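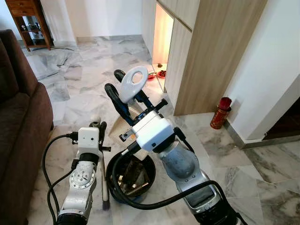
Dustpan over gray-and-white marble tile. Daily sweeping is the first topic in the new Nultgate home floor care course.

FOR IMMEDIATE RELEASE

Nultgate Tile and Stone to Open Virkine Showroom and Start Free Floor Care Classes

VIRKINE — Nultgate Tile and Stone will open its second showroom on Saturday, July 15, 2023, in the former Daneshvar furniture building on Canal Street. The new location will sell floor and wall tile to the public and to contractors, and it will have a classroom where residents can learn to look after stone and ceramic floors at no charge.

The showroom will carry 300 kinds of tile, including marble, limestone, slate, travertine, porcelain and glazed ceramic. Full-size sample floors have been laid in the front half of the building so customers can walk on a finished surface before they buy. Grout colors are shown next to each sample floor, both sealed and unsealed.

The company has hired 16 people for the Virkine store. Most live in Virkine or in the towns along the river. Hiring began in March, and all of the sales staff spent part of the spring training at the original Nultgate store in Zerel, where they worked the sample counter, rode along on measuring visits and helped in the cutting room.

"We had customers driving over from Virkine every week, and a lot of them were coming for one box of tile to match something they already had," said Aoife Ó Dubhghaill, general manager of Nultgate. "They can stay in town for that now. The warehouse truck will run between the two stores every weekday, so if we have it in Zerel, it can be on the counter in Virkine the next morning."

The Canal Street building stood empty after the Daneshvar furniture business closed. Nultgate has kept the front windows, the freight elevator and the painted sign on the north wall. The loading dock has been rebuilt and the parking lot repaved, with a ramp added at the side entrance. A wet saw room at the rear of the building will be used for custom cuts, thresholds and windowsills. Customers can wait for small cuts or leave them for pickup.

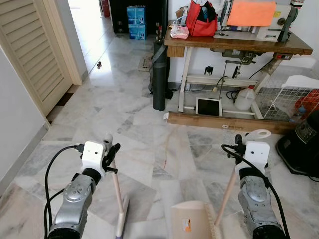

Nultgate Tile and Stone | Customer Education Department

The floor care classes grew out of questions that came in to the service desk in Zerel. The company kept a log of those calls last year. The most common subject was marble that had lost its shine, followed by dark grout lines, white haze after mopping, and chips near doorways. Many of the callers had owned their floors for years and had never been told what to use on them.

Each course will have 4 sessions, held on weekday evenings, and each session will stand on its own. People may sign up for one evening or for the whole course. Seats are limited to 31 per class because of the size of the room.

The first session deals with dry cleaning: sweeping, dust mops and vacuum settings. Grit is the main cause of scratches on polished stone, and most of it comes in on shoes. The instructors will go over the choice of soft bristles for polished floors, the use of mats on both sides of an outside door, and how to sweep a room so that dust is carried away from rugs and baseboards. They will also talk about vacuum cleaners with a beater bar, which should be switched off or removed before the machine is used on marble.

The second session is on washing. Marble, limestone and travertine react with acid, and vinegar and lemon cleaners will leave dull spots that cannot be mopped away. The class will read product labels together and sort them into those that can be used on natural stone, those that are fine for porcelain and ceramic only, and those that should be kept off the floor altogether. The instructors recommend a cleaner with a neutral pH, mixed as the label says, and clean water changed often. Too much cleaner in the bucket is a frequent cause of haze.

Grout and sealing are the subject of the third session. People will be shown the water drop test, in which a few drops are left on the surface and checked after several minutes. If the stone or grout has darkened, water is getting in and the area may be due for sealer. The class will put sealer on sample boards and wipe off the extra before it dries. Boards can be taken home.

The last session covers damage and when to call for help. Small chips can often be filled at home with a color-matched kit. A loose tile, a crack that runs across several tiles, or a hollow sound underfoot may point to a problem below the surface and should be looked at by an installer. There will be time at the end for people to bring up trouble with their own floors, and they are welcome to bring in photos or a spare tile.
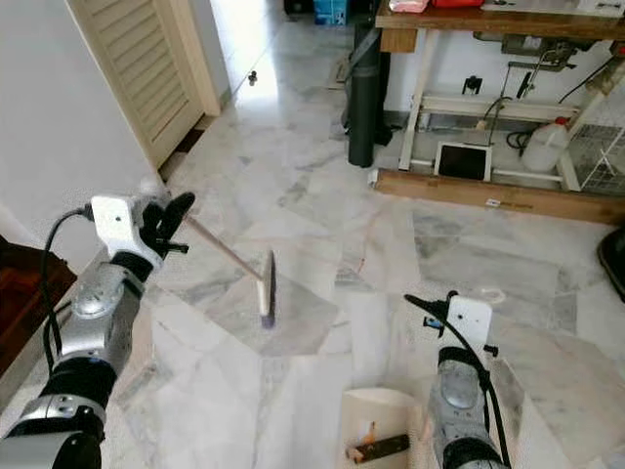
No purchase is needed to attend, and the classes are open to renters as well as owners. Several property managers in Virkine have already asked about sending their cleaning staff, and the company will set up daytime sessions for groups if there is enough interest. Requests for a group session should go to the Customer Education Department and should include the kind of flooring in the building, if known.

"A marble floor can last longer than the house around it, but it needs the right soap and a broom that is used often," Ó Dubhghaill said. "We sell sealer and we are glad to sell it. Still, a good share of the people who call us don't need to buy anything. They need to stop using the bottle under the sink."

A printed guide will be handed out at each class and kept at the front desk of both stores. It lists the common types of stone and tile, with a page for each one on sweeping, washing, sealing and stains. The stain section covers coffee, cooking oil, rust from plant stands and furniture legs, and hard water marks near dishwashers and tubs. A Spanish edition is being prepared and will be ready in the fall.

Store services

Along with the classes, the Virkine showroom will offer the following services from opening day:

Tile matching. Customers can bring in a whole or broken tile. Staff will check it against current stock and against the older pieces the company keeps for this purpose. If there is no match, the store will hold the tile and send it to its suppliers. There is no fee for the search, and the tile will be returned.

Measuring visits. A member of the staff will come to the home, measure the floor and check whether it is level. The visit fee is taken off the price of any order placed afterward. Visits are booked through the store and are available in Virkine and in all towns now served from Zerel.

Tool loans. Contractors and homeowners can borrow tile cutters, leveling kits and knee pads against a deposit. Wet saws are for rent by the day. Tools must be cleaned before they are returned — there is a hose station by the loading dock.

Leftover tile shelf. Open boxes and ends of runs will be sold by the piece near the side entrance. The company will also take back full, unopened boxes from its own orders for store credit, provided the customer has the receipt. Special orders and cut pieces cannot be returned.

Opening day

Doors will open at nine in the morning. Installers will set a small floor during the morning, with layout and cutting before noon and grouting after lunch, and visitors may ask questions as the work goes on. The wet saw room will be open for viewing from behind the safety line. Coffee and sandwiches will be served on the dock. Children are welcome in the showroom but must stay out of the cutting area.

Sign-up sheets for the first round of classes will be at the front desk all day. After opening day, people can sign up in person at either store or by phone. A waiting list will be kept when a class is full, and those on the list will be called first when new dates are set.

Parking is available behind the building, with the entrance from the alley. The street spaces in front will be blocked off until noon for deliveries. The Canal Street bus stops at the corner.

The Zerel store will keep its regular hours during the opening. Orders already placed in Zerel will be filled from there unless the customer asks for pickup in Virkine. Anyone who would like to move a pickup should call the Zerel counter before the truck is loaded in the morning.

About Nultgate Tile and Stone

Nultgate Tile and Stone sells natural stone, porcelain and ceramic tile to homeowners, builders and designers. The company began as a stone yard in Zerel and later added a showroom, a cutting room and a delivery service. It is privately owned.

Press contact

Reporters who would like to visit the Canal Street building before it opens, or to sit in on a class, can reach Aoife Ó Dubhghaill through the main office in Zerel. Please call ahead so that a hard hat can be set aside for anyone who wishes to see the loading dock, where work on the lighting is still under way.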